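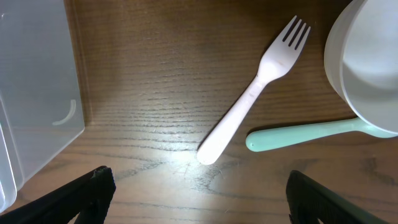
About Prirkum

Prirkum is a cooking school for people who would like dinner to be less of an event. We teach adults to feed themselves and whoever else is standing in the kitchen, on an ordinary evening, with ordinary pans. We have been doing it in the same building in Zumusholm for 23 years, which in this line of work makes us either reliable or slow to take a hint.

How it started

The school began over a hardware store. The upstairs had a sink, one good window and a floor that ran downhill toward the street, so that a dropped onion always ended up in the same corner. The first course was called Six Suppers. It was meant to run once, over the winter, and then the room was going to be turned into storage for paint.

The paint never got its room. People who finished Six Suppers asked what came next, and since we hadn't planned a next, we made up Six More Suppers over a weekend. It shows. The lesson on stuffed cabbage took four hours and we let everyone go home at midnight with the recipe and an apology. A shorter version is still on the schedule. When the hardware store closed we took the ground floor too, and the floor down there is level, though some of our older students say they miss the onion.

What we teach

Soup, eggs, beans, bread, roast chicken, rice, greens, gravy, a few fish. How to salt things. How to tell that a pan is ready without consulting anybody. What to do with half a cabbage, and then what to do with the other half, a question most cookbooks are happy to leave between you and the cabbage.

We do not teach foam. We do not teach anything that has to be placed with tweezers. There is a fine school for that in Preltside and we send people there every year with our blessing. A few come back in the spring wanting to learn beans.

The core course is still Six Suppers, one evening a week for six weeks. Alongside it we run Bread for the Impatient, Knives, One Pot, and a class on leftovers that was named Second Thoughts by a student and has been full ever since. Sauces is offered twice a year. Pastry is offered when the weather allows, meaning not in July, when the upstairs kitchen reaches a temperature that butter takes personally.

How a class works

You arrive, you hang up your coat, you wash your hands. The teacher cooks the dish once while talking, then you cook it while the teacher walks around saying very little. This second part is where the learning happens and it is also where the smoke alarm happens. Then we sit down and eat what everybody made, including the ones that went wrong, which are passed around with the rest. A split sauce tastes fine. A scorched bottom layer can be left where it is. We've found that people remember the evening they burned the rice far longer than the evening they didn't.

Classes are small enough that you can't hide at the back. There isn't really a back. If you come with a friend we'll put you at different stations, partly so that you learn something and partly so that the rest of us can hear.

Nothing is graded. There is a certificate if you want one, printed on the good paper, and it certifies that you came.

The people who teach here

Our teachers have cooked in diners, hospitals, school cafeterias, a ferry and one hotel that would prefer we not mention it. Most of them learned at home first and were corrected later. We look for people who can explain why they're doing something while they're doing it, and who don't sigh. The second quality is rarer. Every new teacher sits through a full round of Six Suppers as a student before leading anything, and gets told off about knife grip like everyone else.

We don't list them by name on this page because the schedule changes, and because the last time we did, the teacher at the top of the list became unbearable.

The building

We have two kitchens, a dining room with long tables, and a pantry you are welcome to look at but not reorganize. (It has been reorganized. We couldn't find the cumin for a month.) The front door sticks in wet weather and needs a shoulder. The ground floor kitchen has no steps and one counter set low, with room to sit at it. The upstairs kitchen is reached by a staircase and there is no elevator, so tell us when you sign up if stairs are a problem and we'll put your class on the ground floor.

Parking on the street is free after six and imaginary before that. The number 74 bus stops across the road.

The Lubis fund

Lubis was the name of the hardware store. When it closed, the family left us a little money, the downstairs shelving and an astonishing quantity of hinges. The money became the Lubis fund, which pays for places on any course for people who can't cover the fee. You ask for one on the same form everybody else fills in. There is a box. You check it, and that's the whole procedure. We don't ask for paperwork, and the teacher isn't told who checked what. So far the fund has paid for 544 places. The hinges are still available.

If you'd like to add to it, the full cost of a place on Six Suppers is $300, and any part of that is useful.

Things we get asked

Do I need to bring anything? An apron if you're attached to yours. A container with a lid, if you'd like to take some home. Please label it, because they all look alike by nine o'clock.

Can you work around allergies? Usually, if we know a week ahead. We can't promise a kitchen free of nuts or flour, and Bread for the Impatient is exactly what it sounds like.

I really can't cook. Is that a problem? It would be a stranger problem if you could.

Do you do parties? We did one.

Can my teenager come? From fourteen up, with or without you. They tend to prefer without.

What if I miss a week? Come to the same supper in the next round. The recipes don't change much. The stuffed cabbage certainly won't.

Signing up

The fall schedule opens on 05/08/2026 and Knives will go first, as it always does. Use the form on the Classes page, or come by in person when the lights are on and somebody will find a pencil. We answer the phone when our hands are clean, so let it ring, or leave a message and speak slowly.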